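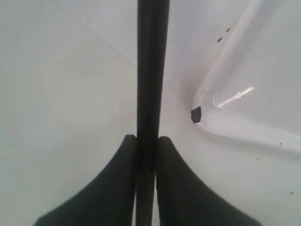 Friday, 2 p.m. Atanach bench, Trarnilham.

Task block: brush painting. Fill the drawn square with blue, stay inside the line, put the brush down. Picked from the chore list as a stand-in for touch-up work (trim, scuffed walls, marking out on the shop floor). Nobody on the project claims a square on a sheet is a wall. It has the same three pieces, though: load a brush, carry it without dripping, lay paint against an edge.

Setup as per last week apart from the following. Tray moved nearer the right arm. Wrist camera exposure locked; auto was pumping every time the tray came into view and the tray and the table are the same white as far as the camera is concerned. Policy is the 600-episode checkpoint. Teleop episodes from this morning are not in it.

Both arms homed without complaint. Gripper zero on the left was off again and was redone before the first run. If this keeps happening, put it in the startup script and stop doing it by hand.

Morning was teleop only. Notes from that first, then the policy.

Grasp. The handle is thin and round and the fingers are made for blocks. Close on it at the wrong angle and it rolls. Once gripped it still pivots about the contact line as soon as the bristles touch anything, so the tip lags the wrist on every stroke and the lag changes sign at the turn. A person takes this up with the fingers without noticing. We have one degree of freedom there and it is either open or closed. Tried a higher grip force: less pivot, but the handle seats in a slightly different place each time, and that offset goes straight into the stroke.

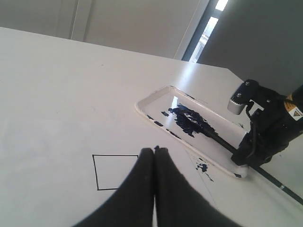
Loading. This is where most of the mess comes from. Operators tend to push the brush down into the paint and pull straight out, and the excess goes wherever the arm is heading. Wiping against the tray rim works if done slowly on two faces of the bristles. It needs the wrist to rotate while the tip stays put, and with the handle pivoting the tip does not stay put. Two of the operators wipe, one does not. The policy has learned an average of the two habits, a sort of tap toward the rim that removes nothing.

The tray also moves. It weighs next to nothing and any sideways load shifts it. The left arm could hold it, and in a kitchen or a workshop a second hand would be doing exactly that. For now the left arm has no job in the prompt. Try it as a separate condition, do not mix it into this set.

Edge work. Under teleop the line can be followed if the operator goes slowly and leans over to look at the table directly. Going from the screens only, the near side of the square is fine and the far side is guesswork: at that point the gripper is between the overhead view and the tip. The wrist view sees the fingers very well and the bristles hardly at all.

Policy runs, after lunch.

Reach and grasp good. Handle picked up from the table at most starting angles, including a couple not in the training set. Poor when the handle lies close to parallel with the forearm, where it hovers, closes on air, opens, and goes again. It did eventually recover in one run without help.

Loading as described above. It dips every time, sometimes more than once, with no sign that it knows whether there is paint on the brush. Ran one with a dry brush and an empty tray as a check. Same motion, same timing, then it went off and carefully painted nothing.
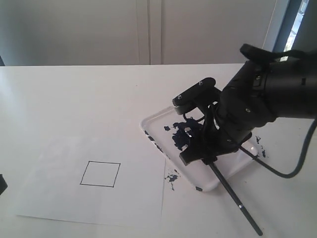

Transport is the part to fix first. The path from tray to sheet is a straight line in joint space near enough, quick at the start, and the acceleration is what throws paint. Capping joint speed to 80 percent of the current setting helped a little. Capping acceleration would help more, but the controller wrapper does not expose it. Asked Grasard support whether the next release will. No answer yet. In the meantime a low-pass on the commanded positions is cheap to try.

Strokes. First stroke usually lands in the right area. After that the policy seems to key on the existing paint more than on the outline, so it goes back over what is already blue and leaves the corners. Same thing we saw with the sponge task, where it kept wiping the clean strip. Possibly a history problem, possibly just that the outline is thin and drops below what the image encoder keeps after resizing. Test: redraw with a thick marker, change nothing else.

Put-down. Fine. Releases too high, the handle drops a short way and may roll.

Longest run timed out at 674 steps with the square partly filled and a corner untouched. Shortest was stopped by me when the wrist came down toward the tray rim. No contact, but I was not going to wait for it.

Would I let it near a baseboard? No. To put it in terms the Monday meeting can use:

Fetching the tool: close to usable, with the tool left in a reasonable spot.
Loading paint: motion present, result unreliable, no feedback.
Carrying: makes more cleaning than it saves.
Filling an area: partial.
Holding an edge: not there, and teleop is barely there, so more data of the same kind will not fix it.
Cleaning up after itself: not attempted. Done by hand, damp cloth, and it took longer than the runs.

The last line matters for the chore question. A person doing touch-up stops and wipes a drip when it falls. Nothing in our data shows that. Every episode where paint went on the table carries on regardless, and so does the policy. If the intention is a household task then cleaning belongs in the episode, with a cloth on the table and the second arm free to use it. That roughly doubles the teleop time per episode. Raise it before more sheets get used up.

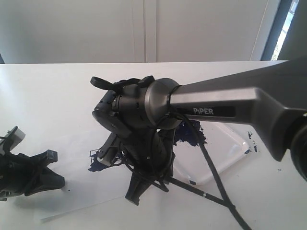 Hardware notes. Cable on the right PiPER hangs low when the wrist is rotated toward the tray. It can touch the table, and if the table has paint on it the cable then carries it around. Re-route along the link and leave slack at the wrist only. Check the screws on the camera bracket while in there.

Finger pads: paint gets into the surface and dries. Grip on the handle felt different by the end of the session, though I did not measure it. Clean pads between runs from now on and write it in the log when it was done, otherwise we will be comparing a clean gripper with a sticky one.

Data. Almost half of this morning's teleop has the old exposure setting. Tag those and keep them out of the fine-tune. The rest are copied to the Kim share under the usual folder, unlabeled.

To do:
Left gripper zero into startup script.
Low-pass on commands, rerun transport only, water in the tray first.
Thick outline test.
Printed sleeve for the brush handle, square section, sized to the fingers. It is a cheat as far as household tools go. It would tell us how much of the edge error is pivot, and I would like to know that before anyone orders new fingers.
Weight or tape under the tray. Write down which.
One operator protocol for wiping the brush, agreed before the next session.

Brush left soaking by the sink. Arms parked, power off at the strip.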